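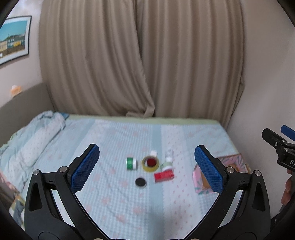
Chapter 4
Cancelled, Postponed, Rescheduled: The Show That Doesn't Happen

Before you start

Read chapter 3 again if contracts are still a blur. You'll need the words promoter, agent, rider and guarantee. If you can't say what a guarantee is without looking, look.

What this chapter covers
The difference between cancelling and postponing, and why the wording on the first notice matters
Who pays, who gets paid, who waits
What the fans are told and when
The awkward bit – refunds on things that aren't tickets

4.1 A wet Saturday in Clenport

A singer wakes up with no voice. Doors are at seven. The band is already in Clenport, the trucks were unloaded at breakfast, the support act is on a train. The hall has sold out. By noon the doctor has said no.

Now what? Most people's picture of this is a sad post with a broken heart on it and everyone goes home. For the singer it more or less is that. For everybody else the day is just getting started, and the money has been moving since long before anyone got up.

Start with the phone calls. Manager to agent. Agent to promoter. Promoter to the hall, then to the ticket seller, then to the insurer, and the insurer's call is the one people forget. Many policies want to hear quickly, and want a medical note from a doctor they're happy with. A note from a friend of the band won't do. Get the order wrong and a claim can fall over on a technicality, months later, when the people who made the calls have moved on to another tour and can't remember who rang who.

Then the public notice. Two lines usually. Look at the verb. "Postponed" keeps the money in the system: tickets stay valid, the promoter holds on to the income, the fans wait for a new date. "Cancelled" lets it all out again. A lot of first notices say postponed when noone has a new date, or even the start of one. Is that fair? Sometimes. We come back to it in 4.3.

Key term: force majeure. An event outside the control of either side which stops the contract being carried out. Storms, yes. Flood in the venue, yes. Illness – depends. Some contracts list it, some leave it out, some list it only for the headline name and not for the band. Read the clause. Never assume.

4.2 The case we'll follow

All through this chapter we use one tour, the Gramora dates. Gramora was a mid-sized pop act, four on stage, with a run of 23 shows across the autumn. Not stadiums. Halls, a couple of theatres, one leisure centre (Rotasham, with the basketball hoops winched up). Eighteen went ahead. The rest didn't, and each one fell over in a different way, which makes it very handy for us.

The Rotasham show is the simple one. Power failure in the afternoon, no way of fixing it by evening, building shut. Venue's fault, venue's cost, mostly. The Clenport show is the one above, lost voice. Then Alcaraz, the festival date, pulled with about 3 hours to go after a row over the stage roof. That one is a mess. Keep it in mind, it takes up most of 4.5 and you will want a clean sheet of paper for it.

Two things to note as you read. First, the press coverage of all of these was nearly the same. Same tired photo, same "fans were left disappointed", same unnamed source close to the band. You could not tell from the papers which was illness, which was electrics and which was an argument. Second, the contracts behind them were very differnt, and so were the bills.

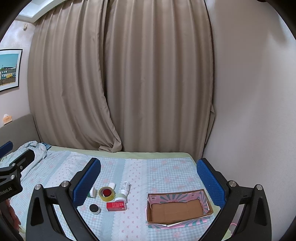
One promoter, reading this chapter in draft, objected that we make it sound as though the act always comes out fine. On a small tour, the note went on, the act is often the one left paying for hotel rooms and crew wages on a night that earns nothing, and if the guarantee is only due after the show has been played then there is no guarantee at all.

Fair point, and we've changed 4.4 because of it. Fees paid in advance, fees paid on the night, fees paid after: three quite separate kinds of risk. Have the table from chapter 3 open when you get there.

Quick task before 4.3

Find a real notice for a show that was called off. Any act, any size. Write down the verb used, the reason given (if any), and what ticket holders were told to do. Then write down what you still don't know. Keep it short, half a page. Bring it with you, as the exercise at the end of 4.3 uses it.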